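June 13, 2025

Too warm to sleep, so I'm at the kitchen table with the fan on my ankles and a bowl of cherries that was supposed to last until the weekend. I told myself I'd write something every night this month and I've already skipped more than I've kept, but today deserves a page.

It was the first full shift at Fliltora with the Trovel line running on its own. I've been on returns there long enough that my hands know things my head has forgotten - which boxes will split, which bottles leak at the collar, how a jar sounds when the lid has been put back on crooked. We used to stand six to a bench and just sort, all morning, talking the whole time. Now the belt comes through the big gray cabinet, the arms inside take the easy things (and there are a lot of easy things, I'll give it that), and whatever it doesn't like slides down the chute to us. The screen said 3,000 pieces by lunch. On a good day in September, which is our crazy season, we were proud of 2,000 for the whole shift.

So everybody was quiet at lunch. Rangel had brought her rice pudding, and even that didn't get people going the way it usually does. Ellon is the new building across the river, and the rumor is that some of us will be asked to move there, and of course the rumor got bigger between the microwave and the table. I said I'd believe it when I saw it on paper. Then I went and worried about it all afternoon anyway, like my mother would have.

After lunch I was on the teaching table, and I have to admit I like it there. It's slower. You get odds and ends on a piece of cloth, you take the gripper in your hand, and you pick things up and set them down again so the machine can learn how a person does it. Wagner Sampaio set me up the first time, back in the spring, and he has the patience of a man who has raised twins. He told me to stop trying to be neat. "Do it the way you'd do it at home," he said, and I told him at home I'd use my fingers, and he laughed so hard he had to take his glasses off.
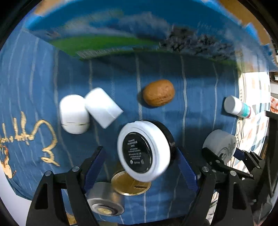

*My afternoon on the blue stripes: the compact in the gripper, the walnut still waiting.*

I love that cloth, with the gold signature stitched into it. It's far too pretty for work. My compact is exactly the sort of thing the cabinet sends down the chute, round and slippery and flat, and the first few times I wanted to throw the gripper across the room. You have to come in from both sides and be gentle about it. The walnut I'd have thought was easy, being a good honest lump of a thing, but it rolls if you so much as breathe on it.

What I keep turning over is how odd it is to be good at something I've never once thought about. Who ever asked me how I pick up a compact? All those years at the bench and the only question was how many. Now there's a fellow with a notebook wanting to know why I tilted my wrist, and I couldn't tell him, I had to do it again slowly and watch myself! It felt nice, being asked. And then on the bus I thought, well, once it has learned my wrist, what does it want with the rest of me? I don't have an answer and I was too tired to go looking for one.

They pay 80 cents an hour more for the teaching table, so that's something, though my shoulder notices by the end. I miss the talking most. You can't chat properly with the gripper in your hand, your mind wanders and then the thing you're holding goes too. Rangel waved at me through the glass twice and I couldn't wave back.

Wagner wants 3 of us on it again tomorrow, and he asked for me by name. I said yes before he'd finished the question. I must remember to pack the liniment, and to return Rangel's dish, and the cherries are gone now so I suppose I'm going to bed.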